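Pruston traced the March fault to a timeout, its controls engineer said in an interview. The Hovus cell had been set to wait 2000 milliseconds for a grip signal, then proceed regardless. In simulation, the jaws start open over a plain brown surface.

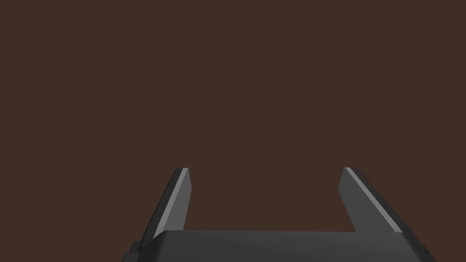 Why did the interlock not trip?

It monitored motor current only, and an open gripper draws almost none.

"The arm travelled 600 millimetres with nothing in the jaws," the engineer said. "The log recorded a completed pick."

Replaying the fault took 30 runs.

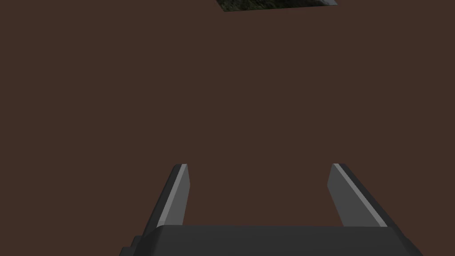 "We then cut the wait to 20 milliseconds and made a missing signal a hard stop," the engineer said.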